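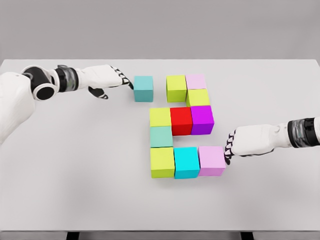

Sunday, and I have spent most of it with the block task again, which I swore on the train back from Ovwood I would leave alone until the working week. The trouble is that I had an idea about the reward over breakfast and couldn't let it sit. We have always paid the policy for getting a block nearer to its place in the pattern, and Rosoretti, as we call the new training scheme, pays it as well for keeping the neighbours still. I put it on the layout I like best, the crooked one with the red and the purple side by side in the middle row and the teal cube standing off on its own by the left hand, partly because it is fiddly and partly (I may as well admit it here) because I find it rather cheerful to look at on a grey afternoon. It is such a good test of manners, with so many cubes pushed up against each other and very little room for a clumsy finger.

So I set 3,000 simulated runs going before lunch, made soup, and tried very hard not to look at the numbers until they were all in. I looked twice. By four o'clock it had finished, and 2,352 of them had come out with the pattern as it should be, and I sat there grinning at the kitchen wall like a fool! The old reward never made me grin once, bless it.

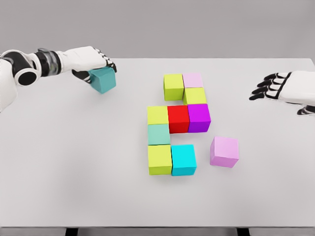

Then of course I had to go through the failures, which is the part I always mean to do properly and usually skimp. I gave them a good two hours this time, with the second half of the soup. In 178 of them both hands had gone for the same cube, and that is a problem I thought we had put to bed in the spring with Zaltgate, our bit of code for deciding which hand goes first. I suspect the gate opens too early when one hand has just let go, but I want to watch a few more of them slowly before I say so to anyone.

The rest are a mixed bag and I haven't the heart for them tonight. I must remember to fix the random seeds and run the old reward over again on the very same starts, or I shall be comparing apples with pears and feeling pleased with myself for no good reason. Also to save the logs somewhere sensible this time. It's nearly eleven and I still haven't rung home.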